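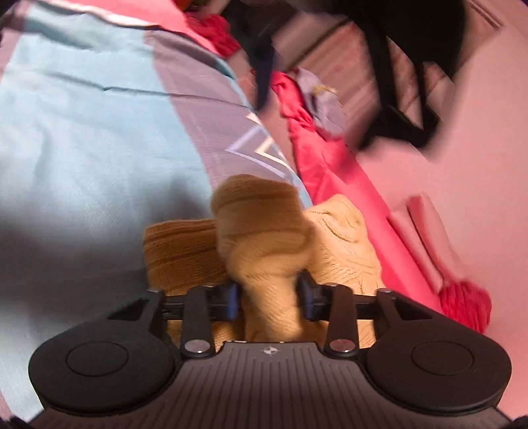

*Tan knit fabric.*

# Gevance 2114 fabric shaver, long-term review

The Gevance 2114 is a corded fabric shaver with a flat cutting head, a three-position height ring and a clear lint cup on the side. I bought it to replace a Cirden battery unit that had lost most of its torque. It has now been used on 27 garments, plus one sofa cushion that I would leave out of any fair assessment. Total running time is nearly 300 minutes, logged with a plug-in timer.

## What it is

A fabric shaver works like a foil razor. A perforated guard sits against the cloth, loose fibers and pills pass through the holes, and a spinning blade behind the guard cuts them off. The quality of the result depends on how flat the guard is, how close the blade runs to it, and whether motor speed holds when the blade meets a dense patch. Color, handle shape and the number of accessories in the box matter much less.

The 2114 weighs 334 grams without the cord, on my kitchen scale. That is heavier than the Cirden, which runs on two AA cells and feels like a toy by comparison. The weight is mostly in the head, so the machine rests on the fabric under its own load and needs almost no downward pressure. After a long coat my wrist was less tired than I expected from the number.

The cord exits at the base of the handle through a stiff rubber sleeve. It is long enough to reach from a wall outlet to the middle of a dining table, and short enough that an ironing board in the center of the room needs an extension.

## Setup

There is very little. The guard twists off a quarter turn counterclockwise. The blade underneath lifts straight off a square post. The box includes one spare blade, a brush and the height ring, which clips over the guard. The manual shows the ring installed upside down in one drawing and correctly in the next. The right way is with the numbers facing out.

Check that the guard is fully seated before plugging in. There is a safety switch behind it, and a guard that is a few degrees short of its stop will hold the switch closed but leave the cutting surface tilted. I ran it that way for part of the first session and got uneven stripes on an old scarf. The stop has a click, but it is faint.

## Performance by fabric

**Fine merino, jersey knit.** Very good. With the ring on 2, light pilling under the arms and along the side seams came off in two passes. No visible thinning afterward, and none after the next wash.

**Lambswool.** Good. The pills are larger and some are attached by long fibers that fold over in place of entering the holes. Brushing the area upward first with a dry clothes brush helps more than changing the ring setting.

**Cotton and acrylic blend.** Good, with a caveat. Acrylic pills are tough, and the motor note drops a little when it meets a cluster of them. It did not stall at any point. The old Cirden stalled on the same cardigan every few inches.

**Cable knits and ribs.** Acceptable. Any flat head has trouble here, because the raised parts of the pattern touch the guard and the valleys do not. The only safe method I have found is the ring on 3, the fabric pulled gently flat over a hardcover book, and strokes that follow the cable. Setting 1 is a risk on this kind of knit. A raised loop can push through a hole, and a cut loop in a cable will run.

**Loose, open knits.** Not recommended. I tried one open-stitch wrap and stopped when the guard caught. No damage, but I went back to a comb.

**Fleece.** Works on matted collars and cuffs. It also removes some of the loft, so the treated area looks different from the rest. Do the whole garment or leave it alone.

**Upholstery.** The cushion mentioned above is a coarse weave with a slub. The shaver took off pills and slubs without distinction. The manual says the machine is suitable for furniture. I would test the back of the cushion first.

## Height ring

This is the part that separates the 2114 from cheaper machines, and also the part most likely to annoy. The three positions are distinct and each produces a different result. The ring itself is thin plastic held by two tabs. One tab on mine has developed some play, and on position 3 the ring can rotate to 2 if it is dragged sideways. I now check it each time I lift the head.

Dwight Caron, who repairs small appliances and has opened more of these than I have, looked at the ring and thought the tab had been loose from the mold. His fix was a thin strip of paper tape on the inside of the ring. It has held since December.

## Lint cup

The cup is the usual friction fit. It is large for the class and fills after two or three sweaters. Airflow depends on it being no more than half full. Past that point lint starts to pack around the blade post, and cutting gets worse before anything looks wrong from the outside. If the sound becomes duller, empty the cup.

The cup has also come off twice when knocked against a table edge. A latch would be better – the older Teso machine in our house has one, and it has never opened by accident.

## Noise

I do not have a calibrated meter, so this is by ear. It is louder than an electric razor and quieter than a hair dryer on low. The tone is steady and fairly high. Conversation in the same room is possible. It has no speed control, so there is no quiet mode for late evening.

## Cleaning and wear

Unplug it, remove the guard and brush out the head after every session. Lint wraps around the post below the blade, where the supplied brush does not fit. A wooden toothpick does the job.

The original blade is still in use. I compared it with the spare on the same piece of scrap wool, and the spare needed fewer passes, though the difference was small. The guard shows light scratches and is still flat against a steel ruler. Replacement blades are sold in pairs. I have not needed to order any, so I can't comment on how long they take to arrive.

## Compared with the alternatives

- **Cirden battery shaver:** cheaper, lighter, fine for travel. Power drops off noticeably as the cells drain. No height adjustment.
- **Teso corded shaver:** similar cutting power, better cup, a domed guard that is easier around collars but leaves tracks on large flat areas. Two heights only.
- **Hulme sweater comb:** no motor, no cord, nothing to break. Slow. It is still what I use on open knits and on anything I could not replace.

Rhonda McIntyre, who alters and mends knitwear and tried the 2114 on a Wednesday afternoon's worth of customer pieces, preferred it to the Teso for coat fronts and disliked it for cuffs. The head is wide, and a narrow cuff has to be stretched over something firm before the guard will lie flat. She used a rolled magazine. I agree with her on both points.

## Points for and against

For:

- Motor keeps its speed on dense pilling
- Flat, well-finished guard
- Height settings that make a measurable difference
- Spare blade in the box

Against:

- Height ring tabs are weak
- Lint cup can be knocked off
- Head too wide for narrow cuffs
- Guard can be fitted slightly short of its stop

## Rating

Four out of five. The cutting parts are very good and the plastic around them is ordinary. For someone with a drawer of plain sweaters and a wool coat or two, it is the one I would buy again. For mostly cables and open stitches, get the comb.

*Update:* the paper tape on the ring has been replaced once. The old strip had picked up lint along one edge and was starting to lift. Same tape, slightly narrower cut, no change in fit.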